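**jolene_ruawai:** I've been hoping for a machine to put my groceries away for 7 years now (my knees would thank it!), and I still don't see one I'd let near a peach. Is anybody's doing real chores yet?

**QChu:** Depends on the chore. Ours at the shop stacks boxes all night and never grumbles, bless it.

**shona_i:** Boxes are easy, Quyên. Fruit rolls, it bruises, and every piece is a different size.

**QChu:** Fair, but I think you're too gloomy. Soft round things are coming along nicely, have a look: 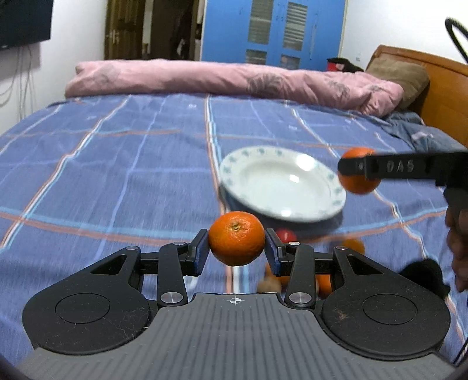 *Mandarin in the grip, plate waiting on the bed*

**shona_i:** Lovely, but there's a hand on the other gripper! Call me when it does the peaches alone.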